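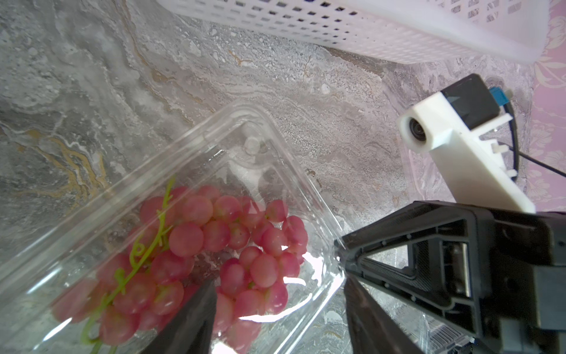

Dušan Rusnák

Section 3: Getting grapes out of their packs and into the basket

Right, grapes. If you've read the first two sections you'll know I'm writing this guide for everyone who uses the Prostanton kitchen, and that I think fruit should be seen and eaten, and a drawer at the bottom of the fridge is where it goes to be forgotten. Grapes get a section to themselves as they come in those clear plastic clamshells that are easy to shop with and a bit of a nuisance after that.

What you need

A plastic basket with holes in the sides (any colour, ours is white)
Your grapes, still in their packs
A clean tea towel
Kitchen scissors, the small pair from the Fuvier set if they're in the drawer
Enough clear worktop for the basket and one pack next to it

Setting up

1. Wipe the worktop and dry it. Marble-patterned tops like ours are terrible for hiding drips, so run your hand over it as well as looking.

2. Put the basket down at whatever angle suits your reach. I like it slanted, with a long side towards me, but my sister has it dead straight and gets on perfectly well.

3. Bring the packs over one at a time. If you line them all up first you'll have nowhere to put the lids, and you'll end up balancing one on the kettle (I have done this more than once).

Emptying a pack

4. Set the pack flat and open it with both hands. Hold the bottom half still while you lift the lid. Some lids have little round bumps that click into the other half and let go with a jolt, so go gently.

Caution: the moulded rim can be sharp where it's been trimmed. Run a finger along the outside before you go reaching in.

5. Find the main stem. It's the thick, pale bit that all the little stalks come off, and it may well be hiding under the berries. Tip the pack slightly and have a look.

6. Take hold of the stem and lift the whole bunch straight up. Put your other hand underneath as it comes clear. A heavy bunch will drop berries if it hangs for long, and they roll a surprisingly long way!

Note: if the bunch won't come, a stalk has probably hooked itself under the rim. Lower it, turn it a little and try again. Please don't tug.

7. Lay the bunch in the basket on its side. Lower it all the way down before you let go.

Arranging the colours

8. Start with green at one end, then the dark ones, then the pink. There's no law about it, I just find that with the dark bunch in the middle you can tell at a glance what's left.

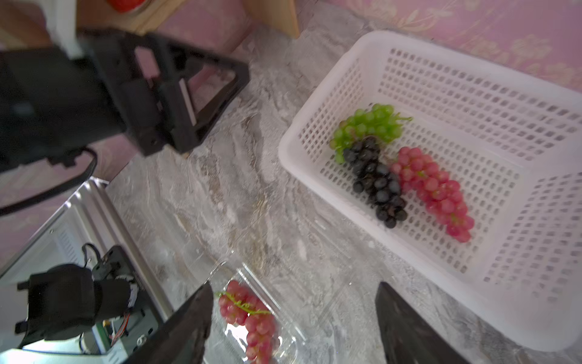
9. Let the bunches lean on each other. A bit of overlap does no harm, and they slide about less when you carry the basket. What you don't want is a second layer, so once the floor of the basket is full, stop and leave any spare bunch in its pack with the lid shut.

10. Turn the long bunches so the thin end points into a corner. It makes more room than you'd think.

11. Check for loose berries and stalks. Loose berries go in a cup to be eaten first (cook's perks), stalks go in the compost.

Washing

I don't wash grapes before they go in the basket. They keep better dry, so I snip off a small bunch when I want one and rinse just that. If you do prefer to wash the lot, do it in the basket under a slow tap, let it drain through the holes and then stand it on the tea towel until there's no water left underneath.

Caution: never cut towards the hand that's holding the stem. Small scissors still nip.

Caution: if you're serving grapes to little ones, cut each berry lengthways into quarters first. Whole grapes are a choking risk, so keep the basket out of their reach too.

What to do with the empties

Rinse the clamshells, let them dry and nest them inside each other by the bin. I keep a couple back for seeds and cuttings - the holes underneath, if yours has them, are handy for drainage. Take the sticky labels off while the plastic is still dry, or you'll be scraping at them with a thumbnail.

If something isn't right

Berries going soft at the bottom: turn the bunch over and look at the side that was resting. Snip out anything split or furry and wipe the basket there.

Basket too small: use the deeper Inura one from the shelf in the hall, but line it with the tea towel as its holes are bigger and berries poke through.

Fruit flies: move the basket to the fridge and wash it with hot soapy water once it's empty. An old toothbrush gets into the square holes nicely.

Plums and cherries are in Section 4, along with the Purves bowl and how to stop it wobbling.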